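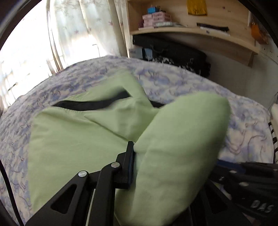
Green garment on a patterned sheet, hem stitching visible.

From: Revathi Bhat
To: home-textiles list
Date: February 2024
Subject: Re: Shrinkage allowance on prewashed cotton

Dilwyn Samuel wrote:

> I have 3,863 inches of the Brumholm plain weave left on the roll (by the
> mill ticket, not by my tape) and want to cut pillow covers from it. The
> ticket says prewashed. My first test square came out of the washer short
> in the warp and nearly unchanged in the weft. Do I allow for this in the
> pattern, or wash the whole roll again before cutting? I don't have a line
> long enough to dry it in one piece.

Wash it again, but cut it into lengths first. "Prewashed" on a mill ticket usually means one pass, often under tension, and a cloth dried under tension will relax the first time it is washed slack. That fits what you saw: most of the change in the warp, very little in the weft.

What I do with cloth of this type:

Cut lengths of 100 inches. Overlock or zigzag both raw ends before they go in, or you will lose an inch at each end to fraying. Mark the warp direction on every length with a thread tack. Chalk will not survive.

Wash at the warmest setting the finished covers will ever see. If the covers will go in a tumble dryer, the lengths go in the dryer too. Line drying at this stage only puts off part of the shrinkage.

For the test square, mark 70 cm between two tacks in each direction and measure from tack to tack. Edge to edge is not reliable once the edges curl. Press the square flat and let it cool before you measure. Repeat until two washes in a row give the same reading. On the Gelholm twill I had last year this took three washes - the second still moved enough to matter on an envelope closure.

I would not build the allowance into the pattern. It works for a single cover, but warp shrinkage can vary along a roll, and you will see the difference when two covers sit side by side.

On thread: polyester at a moderate tension. Cotton thread that has not been washed can pucker a hem after the cloth itself has settled. I used Ackroyd cotton on a batch in April and had to unpick all of it.

One question back. Is your roll the 400 series or the older Kilomari finish sold under the same name? The older one has a sizing that needs a soak before the first wash, overnight in plain water. If the water turns cloudy, soak it again.

Revathi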